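The Gauge at Plolside

The water inspector reached Plolside in December, with the river at 57 centimeters on the Meijer gauge and falling. The gauge was a cast plate bolted to the lock wall. It had been read twice daily, at seven and at four, and the book held 2891 entries in four different hands.

She compared the last page with the plate. The book was 15 centimeters high.
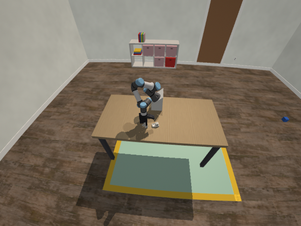

An error of that size has few causes. The plate may slip, the wall may settle, or the reader may stop going out in the rain. She checked the bolts first. All were tight and painted over, and the paint was unbroken. She ran a level from the Garel benchmark on the chapel step to the lock wall and closed the loop within two millimeters. The wall had not moved.

She went back to the book and worked in reverse. The offset was present in every entry of the current hand. In the earlier hands there was none.

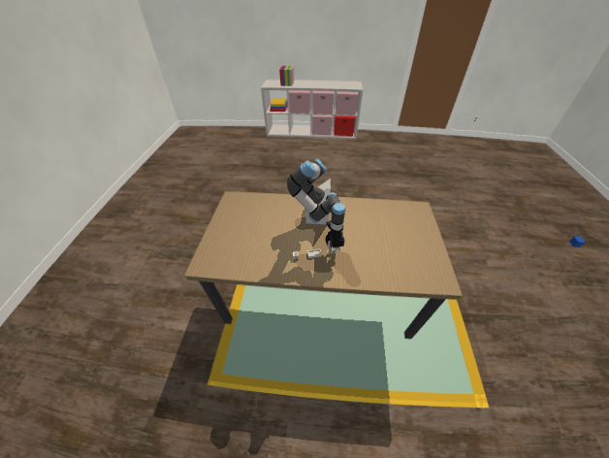 The current reader had left a note inside the back cover, in pencil. It gave the level at which water entered the lowest house in Stistden, and beneath it a subtraction. The warning bell at Stistden was rung when the book showed 40 centimeters below the bank. With the book reading high, the bell was rung early. In three winters it had been rung nine times, and the lowest house had been emptied nine times. The river had come in twice.

She sat in the gauge hut until four with both sets of figures in front of her. 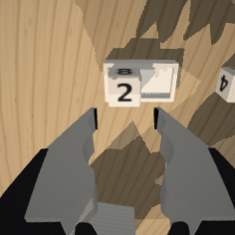 The regulations allowed two remedies. She could strike the entries and restore the series, or she could let them stand and record a correction. The hut table was wood, pale, with small dark knots scattered through the grain, and she set her pencil on one of them while she considered it. A corrected series would be accurate. The bell would then ring 15 centimeters later.

At four she went out and read the plate. It showed 55. She wrote 70 in the book, in her own hand, and initialed it.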